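About Brakora

Brakora tests graphics cards, capture cards and display drivers for small system builders. The company was set up by Safta Cozma after she left the repair trade, and it now employs seven people.

What we test

Most of our work concerns video playback. We check which formats a card decodes in hardware, which fall back to the processor, and whether the result changes between driver versions. Each card is run in the same two base machines, known in the workshop as Rieger and Grumer. Rieger has an older board with a slower bus. Grumer is rebuilt whenever a new operating system release comes out.

Our results are kept in a database called Jivatura. As of November 2022 it holds 1,965 test runs covering 372 cards. Each entry lists the driver version, the player and its settings, processor load during playback, and any dropped frames. 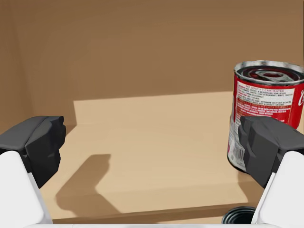
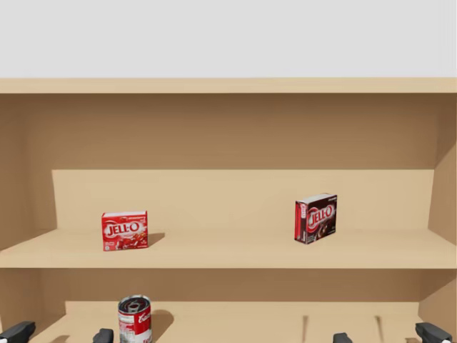 How we report

Customers receive a plain text log and a summary table. We do not give scores or star ratings. If a fault appears on one machine only, the report says which. Faults that we can't repeat are listed separately and stay open until the next driver release.

What we don't do

We do not sell cards, and we do not overclock. Laptops are accepted only if the graphics driver can be replaced by the user. Cards sent for testing are returned in their original packaging, with the firmware version they arrived with.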